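Ladosside table-clearing project: where we've got to
To Tegwen Gethin, 5/3/19

Hello Tegwen, you asked for the money side first, so I'll start there. We've spent 43 per cent of the equipment budget, nearly all of it on the two hand-held grippers and the spare fingers. Arwel wanted a third gripper and I said no for now – I'd much sooner keep that back for the arm.

And the arm is the big one! Selorm has had quotes from Mulitz and Hapeta. Mulitz is cheaper to buy but charges for every service visit, and their delivery is ten weeks. Hapeta throws in the first five visits and a day's training at Trorurside, so I'm leaning that way (Cadi isn't convinced, and she'll tell you so herself). Either way I'd like to order before the end of your financial year, if you can bear it.

Recording goes on in the meantime. We planned for 200 runs with trays, bowls and chopsticks, and chopsticks are the bit I keep fretting over, being so thin.

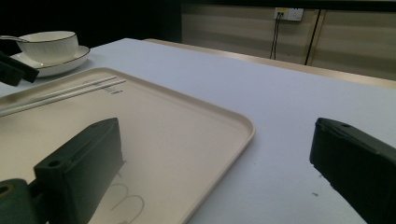
I've put a line in the plan for softer finger pads, which would come out of the spares money and wouldn't need anything extra from you. Tomos is pricing them up. The one thing I do need is a yes or no on moving the leftover travel money across to equipment. Could you let me know before I ring Hapeta back?

Best wishes from all of us.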